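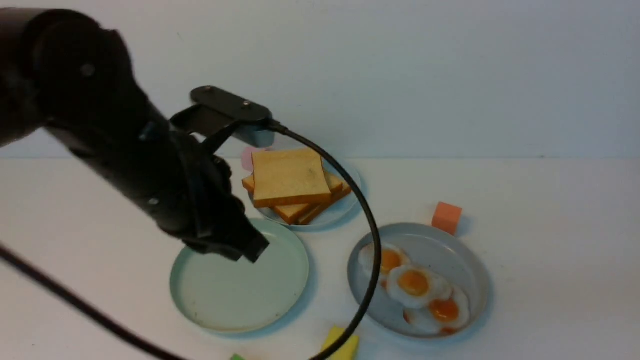 I didn't think I was the right sort of person for this, Hadi Nasrallah wrote to us after the last round, because I read slowly and I never liked English class, and then I got to chapter four and had so much to say about the older sister that I ran out of room on the form. We were so glad to get that note! It is a better invitation than any we could have come up with, so we have put it first, and now we'd like to tell you what we are looking for.

CALL FOR EARLY READERS: THE HILETTI SUMMER

Luvlow is a small publisher of novels for teenagers, based in Pavport, and we are looking for 12 readers to spend a few weeks with a book that isn't finished yet. It is called The Hiletti Summer, and it is the second story about the Hiletti cousins. You don't need to have read the first one. In fact we are hoping that at least half the group hasn't, since we very much want to know whether a newcomer can keep the family straight (there are a lot of aunts).

In this one, Dana Hiletti is supposed to be spending her vacation at her grandmother's motel, changing sheets and saving up for a car. Her best friend has stopped answering her messages, her cousin Reese has turned up with a suitcase and no explanation, and a boy she used to babysit with is now working the front desk and has become, to her great annoyance, very nice to talk to. There is a storm, a wedding that may or may not happen, and a long drive at night that we still argue over in the office. Some of us cried at it. One of us thinks it should go altogether – and that is exactly the kind of question we'd like your help with.

Who we'd love to hear from

Anyone 13 or older. Most of our readers are in middle school or high school, and we keep most of the places for them, but we always save a few for grown-ups who read young adult novels because they like them. Parents, school librarians, bus drivers, whoever you are, you're welcome. You do not have to be a fast reader or a good speller. You do not have to want to be a writer, although if you do, you may find it a comfort to see how messy a book can be at this stage.

We would especially like to hear from people who have worked a summer job at a motel, a campground or a diner, and from people who grew up with cousins in and out of the house. The author did both, but it was some time ago, and she worries that the phones are wrong.

If you read for us last time, please do apply again. We can't promise a place, as we like to mix new people in with the old, but we remember you fondly. 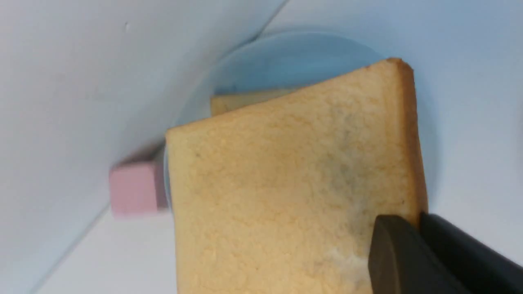
White bread, sliced.

What you'll be doing

You'll get the manuscript in three parts, printed or as a file, whichever you prefer. With each part comes a short form. Some of it is simple, such as where you stopped for the night and whether you wanted to stop there. Some of it takes a little more thought: who you trusted, whether Dana's mother seemed fair to you, whether any of the jokes fell flat. Write as much or as little as you like. One person last time answered nearly everything with a single word and was still a great help, since the word was usually "bored" and it was always in the same two chapters.

After the third part we get together on a Saturday in the Khoury Room, upstairs from the Pavport bookshop, and talk the whole thing through over lunch. The author will be there. She has asked me to say that she doesn't bruise easily, and I have known her long enough to tell you that she does, a bit, but she would still much prefer the truth. If you can't get to Pavport you can join by phone, and we'll make sure you get your turn.

Please be aware that the story deals with a parents' separation and, in the second part, with a car accident. Nobody dies in it. We'd be happy to talk to you or your family about those chapters before you decide.

What you'll get

This is not a paid position, and we want to be clear on that. You'll get lunch, a signed copy of the finished book, any two other Luvlow titles of your choosing, and your name in the back if you'd like it there. Students who need a letter for service hours can have one. Bus fare to the lunch will be paid back on the day, so keep your ticket.

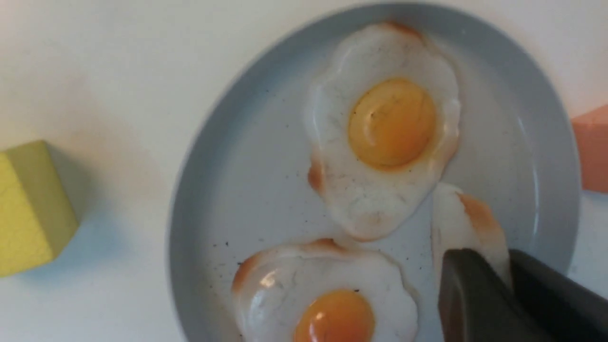

Fried eggs on a gray plate.

How to apply

Send us a letter telling us the last book you couldn't put down and the last one you gave up on, and what went wrong with it. A page is plenty. You are also welcome to ask for the opening 3000 words of The Hiletti Summer before you apply, to see if it's your kind of thing – if it isn't, no hard feelings at all. Readers under 18 will need a note from a parent or guardian.

Letters go to Early Readers, Luvlow, Box 908, Pavport, or you can drop yours at the bookshop counter. We are reading them through the end of May, and everyone who writes will hear back from us, even if it takes us a little while.

Last updated: May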